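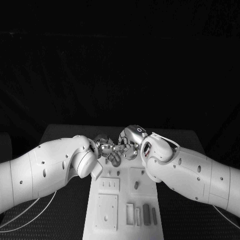

Sturby Parish Recipe Cards, version 27

Hello, and thank you for stopping by! This folder holds 2,658 handwritten recipe cards from the villages between Sturby and Morkavthorpe, typed up as plain text, one card to a row. Most of them came out of kitchen drawers, and a good many still had flour on them (and in one case a whole bay leaf, which we kept).

What's in the folder

cards.csv: the recipes themselves
households.csv: village and decade for each card, no family names
spellings.txt: 88 local words and what we think they mean

Columns in cards.csv

card_id, title, ingredients, method, notes_in_margin, typed_by

We left the spelling alone wherever we could, so you'll meet "buter" and "suggar" and a very stubborn "bisquit." Measurements are as written too. If a card says "a teacup of milk," then a teacup is what you get, and you'll have to make up your own mind about how big Grandma's teacup was.

Known problems

The January batch was typed from photocopies, and 40 of those cards are missing their last line. Oven temperatures before the sixties are mostly guesswork on our part, so please check the inferred_temp flag in households.csv (yes, it ought to live in the other file, and one day we'll move it).

Using it

Cook from it, count things in it, print it for your aunt. Please credit the Farina Cookery Archive and tell us if you find a mistake. Leonilde Cordeiro looks after corrections, and Natalina Tedesco answers questions about the spellings list.

Last updated May 22, 2019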